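Shiny silver surfaces blowing out in an indoor portrait session, what am I doing wrong?

Posted in Portraits & Couples by litbridge_laura 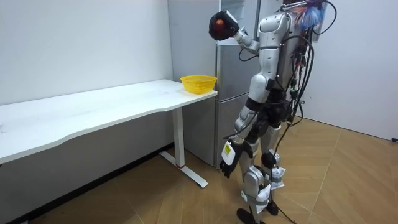
I've been photographing couples and families for a little over a year, mostly outdoors in parks, and I finally booked my first engagement session in a couple's own home. They're lovely people and they wanted the whole thing to feel like a morning in with coffee and pancakes, which I thought was such a sweet idea! I went over beforehand to try the light, and I've come home worried. Everything in a room like that seems to be either white or reflective. Glossy silver shell panels, like the rounded torso on that robot, go from bright to dark over a few inches, and a tall silver-grey refrigerator behind somebody is nearly as bad, and then there's a long white desk bouncing light back up from underneath. If I expose for faces I lose all the detail in the shiny parts, and if I expose for the shiny parts my people look like they're standing in a cave. My little Destex flash on the camera made it worse, with a hard white spot on anything smooth. The session is in February, starting at 9 in the morning, and I have one flash, one 35mm lens and a fold-up reflector. I'd love to keep the kitchen part because it matters so much to them (it's where he proposed, over the dishes). Do I need to buy more gear, or is there a way to do this with what I own?

Jeanie Matheson

Oh, congratulations on your first home session, they are my favorite kind and I hope this one turns you into a home session person too! Please don't buy anything yet.

A shiny surface is a mirror, so the bright patch you're seeing is a picture of your light source. On-camera flash is a tiny light, and it gives you a tiny, very hot patch. Turn the flash head up and back over your shoulder so it hits the ceiling or the wall behind you, and the patch gets big and soft and much easier to live with. If your flash head doesn't tilt, leave it in the bag and use the window.

Then move your feet. Stand where you plan to shoot, look at the fridge door, and take one step left or right. You will see the glare slide along it and very often slide right off. I do this before I ask the couple to stand anywhere, and then I put them where the background is behaving. Have them a good few feet in front of anything silver, too, and open your lens up to f/2 if it goes that far, so whatever is left turns into a soft glow. A fridge that's a bit too bright and out of focus bothers me very little. A forehead that's too bright bothers me a lot, so I expose for skin and let the kitchen take care of itself.

Turn off the overhead lights if you can. Mixed color on a silver door is such a pain to fix later, half of it goes orange and half goes blue, and I once spent an entire evening on 83 pictures of a very nice couple and their very nice oven before I learned my lesson. Window only, raise your ISO, and don't be afraid of a little grain.

Also ask which way the kitchen faces. If it faces east, 9 o'clock in winter could bring low sun straight in, and you might want to hang a plain white sheet over the window or start in the bedroom and come back to the kitchen later. Do let us see how it goes, I love a pancake picture!

dufour_prints

Polarizer. Turn it until the glare goes away. Costs you more than a stop of light, so watch your shutter speed indoors.

Jeanie Matheson

Just adding to that, because I've watched people get very frustrated with it: a polarizer is wonderful on glass, countertops and painted finishes, but on bare metal it often does next to nothing. If the fridge is bare stainless steel I wouldn't count on it. Borrow one and try it on your own fridge tonight before you spend money!

kekenon_kev

Shoot raw and pull the highlights down after. I did a family in their kitchen last winter, kept 231 frames, and only 15 had anything I couldn't bring back, mostly the kettle. Underexpose by a third or so if you're nervous. I also bring a black T-shirt to hang off a chair on the side where the reflection is coming from, so the metal has something dark to pick up. Looks silly, works pretty well. Just check the corners for your own elbow before you leave, I've been in more toasters than I'd like.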